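Notes on storing bell peppers, because I've been asked for them more than once since the October glut. Thread. I grow a few rows, buy more than I grow, and keep a log of what lasts and what doesn't.

Start with the basics. A bell pepper is a hollow fruit with a thin wax layer and almost no way to replace water once it's picked. Nearly all the storage problems at home come down to water leaving the fruit, or water sitting on the outside of it.

Temperature. The usual home fridge is colder than a pepper wants. Mine does best at 45 to 50°F, and the only part of my fridge that gets there is the top shelf of the door. The back of the bottom shelf is the worst spot. Pitting shows up there first, usually near the shoulders.

Humidity. Crisper drawer, vent closed. If you have two drawers, keep the apples in the other one. Peppers don't make much ethylene themselves, but apples do, and green peppers left beside them go soft sooner in my log.

Don't wash before storing. Rinse when you're ready to cut. Water collects in the hollow around the stem and stays there long after the sides look dry. If you've already washed them, stand them stem down on a towel for an hour.

Leave the stem on. Trim it if it's long enough to poke the next pepper, but leave a stub. A torn stem opens the top of the fruit and mold gets into the cavity, where you won't see it until you cut. 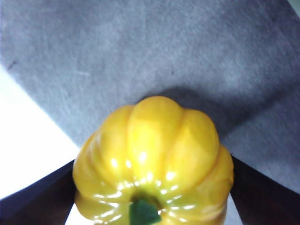 Color matters for timing. Yellow, orange, and red are ripe fruit, with more sugar and thinner margins. Green ones are usually the same fruit picked early, and they hold longer. In my drawer a green pepper goes two weeks without trouble. I plan on ten days for yellow.

Checking for freshness: press the shoulders, next to the stem. The sides stay firm for a while after the top has started to give. Shine is a weak test at the store, since some peppers are waxed. Look at the cut end of the stem too. Brown and shriveled means it has been sitting.

On lobes: the claim that three-lobed and four-lobed peppers are "male" and "female" is wrong. Peppers grow from flowers that have both parts, and every fruit can hold seeds. Lobe count varies by variety and growing conditions. It tells you nothing useful about sweetness.

What lobe count does change is cutting. Deep grooves hold grit and make uneven strips. For stuffing I pick the blocky ones that stand up by themselves. For roasting I cut along the grooves and lay the pieces flat, skin up.

Numbers from this season, for those who like them. I logged 87 peppers from the first picking to the last. 52 went into the drawer whole and unwashed. Of those, 2 were thrown out, both with split stems. The rest were eaten, roasted, or frozen.

Edith Muñoz asked about paper bags versus plastic. Loosely folded paper inside the closed drawer worked well for me. A sealed plastic bag fogged up by the next morning. A plastic bag left open at the top was fine if I checked it every other day.

Cut peppers are a separate problem. Airtight container, paper towel at the bottom, three days. Change the towel if it's damp. Take out the white ribs and seeds first; they turn slimy before the flesh does.

Freezing: no blanching needed if they're going to be cooked. Strips on a tray in one layer, then into a bag once hard. They lose their crunch completely, so don't expect salad. I use them in eggs and chili.

Trygve Sandberg says he keeps his on the counter and has no complaints. He also eats them within two days. For two days, the counter is fine.

Next thread will be onions, once I've finished sorting the log. Send drawer temperatures if you have a thermometer in there. Please say which shelf.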